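Subject: Re: canisters, baskets and where the snacks go

Hello everybody, and thank you for all the kind notes about the pantry question back in January. I've been meaning to write ever since, but you know how it goes once the Kurnus newsletter is due. My feeling is still that a small kitchen does best when the light stuff goes up high, where it can hang off a rail or sit on a wire rack, and the counter is kept for whatever you're sorting that day.
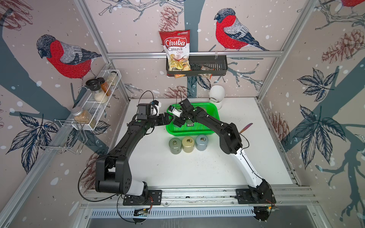 I came to this the hard way, having spent two years with my spices in a deep drawer, lying on their sides, and the cumin forever at the back. Jars you can see are jars you use up. I now buy seeds in 600 gram bags from Rernov, fill one jar, and clip the bag shut.

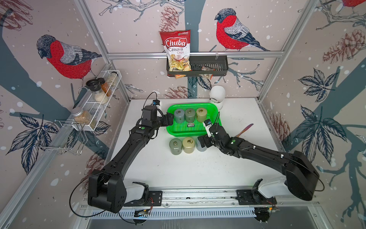 As for putting a matching set away, I like to do it in stages and let myself change my mind about the colors. A row along the back of a green slotted tray is a nice way to begin, the blue-gray one at the left and the khaki one at the right, with the others waiting on the table in front until you've decided. Leave the wooden spatula out too, if you like, it will find a home eventually! 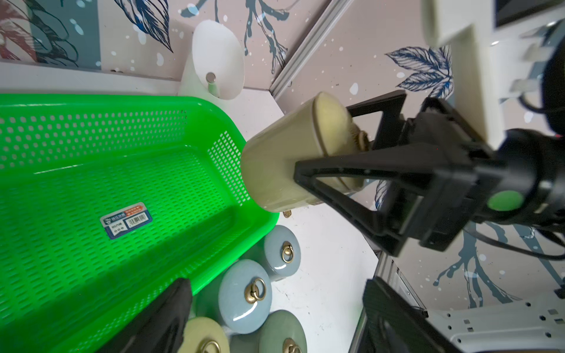 Efraín Bedoya wrote:
> I gave up on baskets with holes. Crumbs go straight
> through onto the shelf, and I only find them when I
> move house. Does anyone line theirs?

I do line mine, Efraín, with a folded dish towel cut down to fit, and it goes in the wash with everything else. Shelf paper works as well, though it curls at the corners.

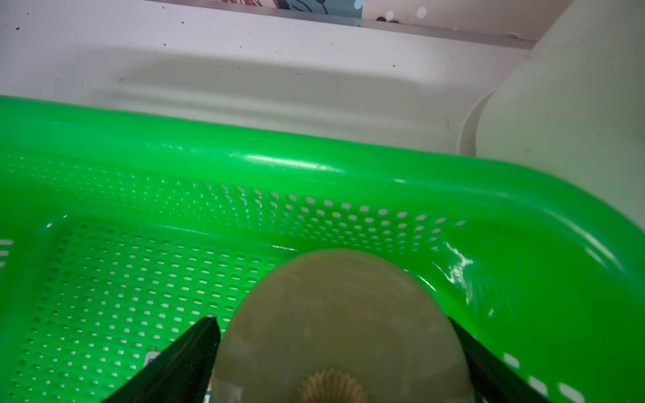 The other thing I'd say is to measure the shelf before you buy, and leave yourself 2 inches above the tallest lid so your hand can get in. I didn't, and one very nice basket now holds my yarn.

Warmly,
Ewan Partington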